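Cups, Tray and the Brown Mat – Gallery

Prornitbridge shared kitchen, tea corner

Posted by Kwan-ho Tam, October 19, 2020

Welcome to our small gallery. It shows the tea corner on the second floor of Prornitbridge, which we have been setting up again since September. Many of you have asked how the new corner is arranged and where the things came from, so I have put the answers together on one page. My English is not perfect, please excuse the mistakes.

Before, our cups lived in a deep cupboard, one inside another, and the person who wanted the bottom one had to take out the whole tower. Heriberto Tello proposed that we keep only a few cups on the table and store the others. He measured the table, I chose the colours, and we had a long discussion over the mat. I wanted grey. He wanted brown, and I must admit the brown is kinder to tea stains.

The cup rack

The cups are plastic and light, in soft colours that we picked from the Skasent catalogue. We ordered 20 in total, and most of them are in the storage box under the sink. The rack is from a second-hand shop on Orozco Street, where I paid nine dollars for it. I like that it is dark wood, because the pale colours look well against it. It is normally not fixed in one position, so you may turn it the way you prefer, but please leave it on the mat. 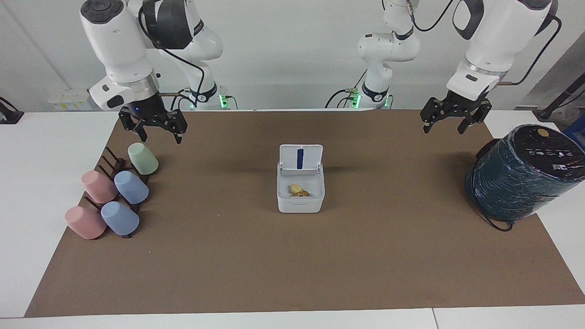
Five cups on the pegs, with the green one at the back and the pink and blue ones in pairs in front of it. They rest tilted, with the mouths towards the wall.

The light grey tray

My favourite piece is also the plainest one. The tray is square with a raised, rounded edge, and it serves for everything small: tea bags, a spoon, the biscuit that someone has left for a colleague. Heriberto found it in the Arolex clearance bin for two dollars and was very proud of this. He would like a second one in the same colour, but the shop had no more when he went back. If you see one in your neighbourhood, please tell him.

We ask that the tray stays on the mat too. The table is white and shows every mark, while the mat can be lifted, shaken outside and wiped with a damp cloth. For a dry mark that does not want to leave, a drop of dish soap and a few minutes of patience are usually enough. Please do not use the rough side of the sponge – the surface is matte and it will become shiny in that place.

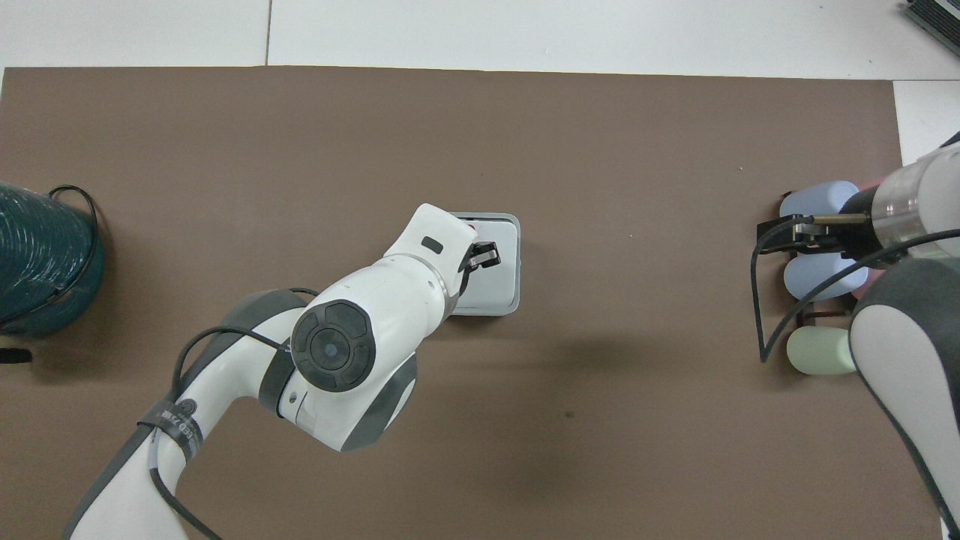

The pale tray on the chocolate-brown mat, with the big green coil at the far left. There are a few tiny light specks on the mat.

How to use the corner

Everybody in the building may use the cups. Take one, enjoy your tea, wash it by hand and put it back on a peg upside down. We have no rule for the order of colours, although I notice that some people arrange them with great care. The storage box under the sink is open to all when we have visitors, and the corner can serve up to 40 people in a day if everyone washes their own cup.

If a cup has a crack, please do not return it to the rack. Leave it beside the sink with a note and I will replace it from the box.

Still to come

We are looking for a small shelf for the tea tins, which at the moment stand in a cardboard box in my office. Heriberto has made a drawing of one with rounded corners, to match the tray. I will add photos to this page when the shelf is on the wall.

Comments and suggestions can be left in the kitchen notebook or given to Heriberto or me at lunch.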